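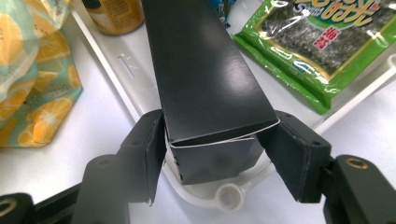

Issue 4, page 143

**The Black Carton**

The carton was black on every side, and this was the first thing Majdi did not like about it. In the back room of Pawlak's all the cartons were brown or white, and you wrote on them with a marker what was inside. On a black carton you cannot write anything.

"Use chalk," said Rosário Loureiro, who was eating a mandarin at the sorting bench.

"We don't have chalk."

"Then remember it."

Majdi Hattar had worked in the shop since March. He could remember many things: the colours of the tape, the price of the small envelopes, which customers wanted their change counted into the hand. But he had opened this shelf to tidy it, and the carton was behind the label rolls, and he could not remember what he had never known.

He turned it to the lamp. The long side was smooth and took the light in a white shine, like a road after rain. The lower end was another matter. The cardboard there was creased, greyer than the rest, and at one corner it had a small damage. It looked to him like somebody had started to push the flap in with a thumb and then changed his mind.

"It has been opened," he said.

"Or it has been dropped," said Rosário. "Is it heavy?"

He considered. It was the weight of a thing that could be a clock, or a good pair of shoes for a child.

"Middle," he said.

She wiped her fingers and brought the parcels book, which was older than both of them in the business. In the book there was one line without a tick. The writing was of Mr. Esteves, who had owned the shop before, and whose sevens looked like ones and whose ones looked like nothing at all. *Black box, for I. Simões, will call.* There was no phone number. Beside it he had drawn a small circle, and neither of them knew what a circle meant.

"Ilídio Simões," said Rosário slowly. "He had the bakery across from the pharmacy. He moved to live with his daughter."

"When?"

"Before you. Before the new floor."

Majdi put the carton on the bench, with the bad corner to the wall so he would not have to look at it. He went back to the label rolls and lined them up by size. Then he wiped the shelf with a damp cloth and dried it, and he threw out a dead biro and a calendar from a firm called Prundum. The whole time he was thinking about the flap. It was hardly closed. A person would only need to lean down a little and the carton would tell him everything.

"You could look," said Rosário. She had her back to him.

"It isn't mine."

"I didn't say it was yours. I said you could look."

He thought of his own mother, who in the old apartment kept one drawer that the children did not open. It had no lock. After she died his brother opened it, and inside were elastic bands, a receipt for a stove, and over 1000 of the coupons from the tea packets, tied in bundles. His brother laughed until he had to sit on the bed. Majdi had not laughed. He had wished the drawer was closed again, and full of whatever it had been full of the day before.

He took the clear tape and cut two short pieces. He pressed the grey end of the carton flat with his palm, as flat as it would go, and laid one piece across the flap and one over the torn corner. He rubbed them with his fingernail until the bubbles went out.

"Eduardo Esteves still has a telephone," said Rosário. "He's in the home by the harbour. He likes to be called before supper, it gives him something to say at the table."

"And if he doesn't remember?"

"Then he will invent something, and you can write that down."

It was a quarter past four. Majdi washed his hands, although they were not dirty, and he pulled the telephone across the bench until the cord was straight. Rosário read him the number from inside the cover of the book. It rang for a long time. While it rang he drew with the marker, on a white label, a small circle, and he stuck the label on the black side of the carton where the shine was.

"Yes?" said an old man's voice, very loud. "Who's this, now?"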